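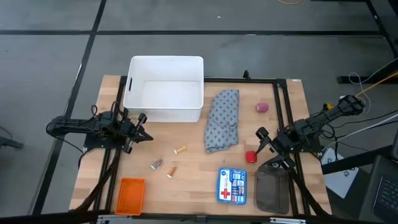

Speaker notes: Sort First, Buy Bins Later
Olotthorpe Home Skills Evening, 20 May 2024
Talk runs 25 minutes, then questions. Bring water. Clicker is in the side pocket.

OPENING (2 min)

Hello everyone, and thank you for coming out! Say who Multance is, but keep it to one line: we run small workshops on putting a house in order, one surface at a time.

Ask for hands. Who has a table at home that hasn't been fully clear since August? Wait for the hands. There are always plenty. Put mine up too.

Tonight is all about one table, one big bin and one small basket. I love this subject so much that I cut these notes down three times and they still ran over, so watch the clock.

WHY A TABLE (3 min)

Point at the screen. Light wood, butcher-block look, a good plain surface to sort on. You want a surface where small things show up. Dark tabletops swallow little bits of metal, and a patterned tablecloth is even worse (I spent most of an hour once looking for a picture hook that was sitting on a printed daisy).

The floor is tempting. You've got so much room down there! But things roll, your knees complain, and if you have gray carpet like this one, anything small and gray is gone until you vacuum.

If your table is tiny, that's fine. Do smaller loads. A tray on the bed works too, if the mattress is firm.

THE BIG BIN (4 min)

White plastic bin, at the back on the left, with nothing in it yet. I get excited about this part. Start with the bin EMPTY. Most of us start with a bin that already has a layer of mystery in the bottom, and we pile new things on top of the mystery.

Show the handle cutout on the end. Story about the bin with no handles and the attic ladder. Keep it short this time.

Things to say about big bins:
They're for soft and bulky things. Cloth, scarves, spare pillowcases.
They are terrible for small hard things, which go straight to the bottom and stay there.
Open top while you work. Lids come last, if at all.
Put it at the back of the table so you're reaching over short piles and your elbows stay free.

Somebody will ask what size to get. Answer: use whatever bin you own for the first month. Please don't go shopping tonight!

THE CLOTH (4 min)

Gray, with a small dark pattern, lying in a heap from the back of the table toward the middle. Ask the room: how much of this table is the cloth using? Let them call out answers.

Cloth is greedy. It spreads. A single crumpled piece can take the space of a dozen small objects, and you can hide half a drawer underneath it without meaning to. So cloth goes first, every time. Lift it, shake it gently over the table (things fall out, it's great), fold it, and into the bin.

DEMO: take the tea towel from my bag. Fold in half, in half again, then in thirds. Do it slowly and then do it at normal speed. Invite one person up if the room feels lively. If they want to roll it instead, let them roll it! Rolling is good for anything you need to see from the top.

Mention the Goleo evening, where we folded 675 napkins for a community supper, and by the end people were racing each other. I've never had so much fun with napkins.

SMALL ROUND THINGS (5 min)

My favorite slide topic. Look at what's out on the wood. There are two little cylinders in a coppery tan color, one of them on its side. There's a small red one over on the right, and a pinkish red round thing near the back. Could be spools, could be little cups, could be a roll of tape. Ask for guesses, and don't settle the argument, because the arguing is useful. If you can't tell what something is from where you're sitting, you'd have trouble finding it in a drawer too.

So: pick it up, say its name out loud, put it with its family. Saying it out loud feels silly for the first minute and then it makes you twice as quick.

Stand round things on their ends as you go. A cylinder on its side is halfway to the carpet already.

Colors: sort by what you do with a thing, then by color if it makes you happy. It makes me very happy. My thread drawer at home goes from red to plum and I open it some mornings just to look.

(Skip if short on time: the Khondokar button jar. We tipped it out at a workshop expecting a few handfuls and got more than 1000 buttons. Two sisters took the whole lot home and sent us a picture of the curtain ties they made.)

THE ONE SHINY BIT (2 min)

Between the two coppery ones, slightly to the left, there's something small and silver. A clip maybe, or a bit of hardware. Every sort has one of these.

Give it a place to wait. I keep a saucer. Anything I can't name goes in the saucer, and I look at it again when the table is clear. Quite often the right home is obvious by then.

THE BASKET (3 min)

Orange, front left corner, plastic mesh. I could talk about mesh baskets all night. You can see into them from the side, dust drops through, and a bright color means you don't lose the basket itself.

Front corner is a good spot. Short reach, and you'll use it far more than the bin.

Warn them: check the holes before you put in pins or tiny screws. Ask me how I know. Hold up the jar lid as the cheap fix, it sits flat in the bottom.

HOMEWORK (1 min)

One surface at home. Fifteen minutes, timer on. Cloth first, then round things, then the odds and ends, and stop when the timer goes even if you're loving it.

Handouts are by the door. We printed 800 for the whole season, so take a spare for a neighbor.

QUESTIONS

Likely ones:
Labels? Yes, on the side that faces you. Masking tape is fine.
Kids? Give them the round things, they'll beat you at it.
What about paper? Different talk, I'd need another hour and a snack.
What if I get stuck? Fold something.

Collect the tea towel before leaving. Left it behind in Goleo.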